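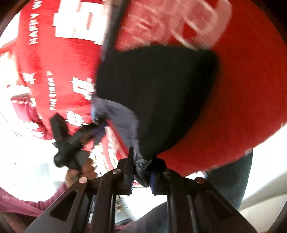
Pilledlow: Sorting and Storing Mixed Textiles in a Shared Student House

Project report, Textile Care and Household Studies, Sterkholm
Supervisor: Roswitha Hollmann
Submitted 2025-04-25

1. Background

The Hiebert house is a student residence with one storage room on the ground floor. When students move out, they often leave clothes and other textiles there for the next residents. In theory this is a good habit. In practice the textiles were put in one big pile, and a person who wanted a warm scarf in winter had to dig through tablecloths and old curtains to find it.

Our group had two members and worked in the room for six weeks. We gave the project the name Pilledlow, from the word "pilled," which describes a knit surface with small balls of fiber on it. The goal was to find a way of sorting that residents can continue without us, and to learn which materials should not be stored together.

2. Materials

The collection was very mixed. It had cotton shirts, knitwear, lined winter things, bags, bed linen and festive decorations. Many pieces had no care label anymore, and for these we had to decide by touch and by looking at the inside.

Two kinds of textile gave us the most discussion. The first kind is fabric with large printing. A good example is a red piece with white lettering, where the English words "HAPPY W" can be read next to big Chinese characters. The second kind is knit fabric with a fleecy lining. Our example is a black knit piece with a soft, slightly fuzzy surface and a grey-blue lining along its edges. These two were lying directly on each other when we took them up for sorting, the black over the red.

We discussed this pair for a long time. A fleecy lining can leave fibers on a neighboring fabric, and fibers of a light color are easy to see on strong red. Also, dark knits may lose color if they are stored when they are still a little damp. White printing would suffer from this more than a dark pattern.

3. Method

First we aired the room and cleaned the shelf boards. Then every piece went through the same steps. We looked at both sides, checked the seams, shook the piece near the open window and decided on a group. The groups were:

Smooth and plain
Smooth and printed
Knit without lining
Knit with lining or fleece
Bed and table linen
Unclear, ask somebody

The last group was the idea of Mrs. Hollmann. At the beginning we thought it was not necessary, but it became very useful, especially for decorations and for things which only the owner can identify.

For storage we used Zerico boxes, which were already in the house. We set a limit of 3000 grams for one box of linen, so that every resident can lift it down from the upper shelf. For the knit groups the limit was 1000 grams. Knitwear takes much space compared with its weight, and if it is pressed hard the fleece becomes flat.

We folded printed pieces with the print to the inside and put thin paper between the layers. Large pieces with printing were rolled when this was possible, to avoid a sharp fold through the letters. Knit pieces were laid flat and never hung, because a hanger pulls the shoulders out of shape.

4. Observations

Sorting by surface was easier than sorting by type of clothing. With types we always had arguments: is a thick overshirt a shirt or a jacket? With surfaces the hand decides quickly. A fleece lining is sometimes visible only at the edge, so one must turn the edge over before the decision.

Pilling was strongest on knits that had been stored with rough fabric. We cannot prove that the storage was the reason, as we do not know how much these clothes were worn before. We removed the pills with a fabric comb and used the comb only on the outer side. On a fleecy side it pulls out too much fiber.

The first labels were a mistake. We wrote them on paper with ordinary tape and in March several of them fell down behind the shelf. The second labels are made from cotton ribbon and are sewn to the box handles. This took one long evening, but they stay.

Some residents did not like that printed pieces are folded with the print hidden, because they could not see what is inside. We now lay a small card on top with a short note, for example "red, white letters, English and Chinese."

5. Problems and limits

We had no laboratory tests of fiber content. When the label was missing, our words "cotton" or "wool" in the room list are only guesses and are marked with a question mark. The weight limits were tested with the boxes in this room only, and a different box may need another limit.

6. Further work

The room list hangs on the inside of the door and has space for changes. In autumn the knit groups will be used more often, and it should be checked then if residents still put lined pieces back in the correct box. The group "Unclear, ask somebody" should be emptied before each moving-out period. We also recommend buying a second fabric comb, as the first has lost a tooth.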